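Wall baskets for jars in a small kitchen corner, rail or screws?

Posted by Oranuch Pongsiri in Kitchens and Storage

We have a corner of worktop where the toaster lives and I would like to get the jars off it and onto the wall. The worktop there is 98 cm along the back and there is a wall at either end, so it is a sort of alcove. At the moment the jars stand behind the toaster, and every time I make breakfast I have to move them to get at the bread.

I have seen wire mesh baskets that hang from a metal rail and others that screw straight to the wall. The rail ones can be slid along, which I like, but I am worried about the weight. The jars are glass. Two of them are tall ones for oats and sugar and the rest are ordinary jam jar size. The walls are plasterboard, painted white, and my children have drawn on them before now, so I am not fussy about a mark or two.

What I would like to know is whether a rail will hold full jars on plasterboard, how high above the worktop to put it, and whether it matters if it goes over the toaster. I rent from Volgate Lettings and they have said small holes are fine if I fill them when I leave.

Posted by Furkine

Just use sticky hooks. I have had a basket up on them since April and it is still there. I only keep tea bags in it though.

Posted by Holmgren

I would not use sticky hooks for glass jars. Steam gets behind them.

A rail is all right on plasterboard provided you fix it properly. Find the studs first. Tap along the wall, or use a cheap detector. If you can get two of the screws into studs, a short rail will take more than you will ever put on it. If the studs are in the wrong place, use metal plasterboard fixings, the kind that open out behind the board, and read the weight on the packet. Do not use the plastic plugs that come with the rail.

Weigh the jars full before you decide. My tall one with rice in it came to 355 g for the empty jar alone, and I had been guessing at half that. Add the basket too.

Height depends on your tallest jar and whether you want to see into it. I put the bottom of mine 30 cm above the worktop and it has been fine.

On the toaster, keep the basket to one side. Heat and crumbs both go up, and you do not want to be reaching over it while it is on. With 98 cm you have plenty of room to put the toaster in one back corner and hang the basket further along.

Posted by Custen

Agree with Holmgren about the fixings. I have both sorts of basket in mine, a black mesh one on an aluminium rail along the back wall and a white one on the left wall.
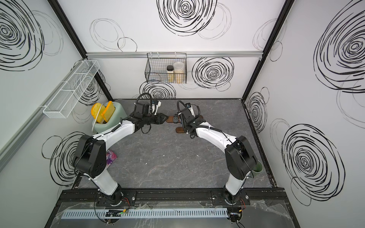 The one on the back gets the jars, and I keep it to two so that I can lift either out without knocking the other. Dry things only, with lids that close properly. I would start with one basket and see if you need the second. I put up both on the same afternoon and the side one hasn't got anything in it.

The toaster is in the back left corner, with the cord kept close to it so that it doesn't trail across the worktop. Cups go over on the right. It is a small thing but it means you are not carrying a hot drink past the toast.

One more point about mesh. Small packets tip over in it and get lost behind the jars, so leave those on the worktop or put them in a drawer. Wipe the basket down when you wipe the worktop, as dust sticks to the wires in a kitchen.

Posted by Oranuch Pongsiri

Thank you both. I have found one stud so far, near the middle, and the next one should be easy enough to find from there. I will go for the rail with one basket and move the toaster to the left. Does anyone know if the rails can be cut down with an ordinary hacksaw? The one I want only comes in one length and it is too long for the wall.

Posted by Holmgren

Yes if it is aluminium. Wrap tape round where you want to cut, go slowly and file the end afterwards. Check that it hasn't got a screw hole in the bit you are cutting off.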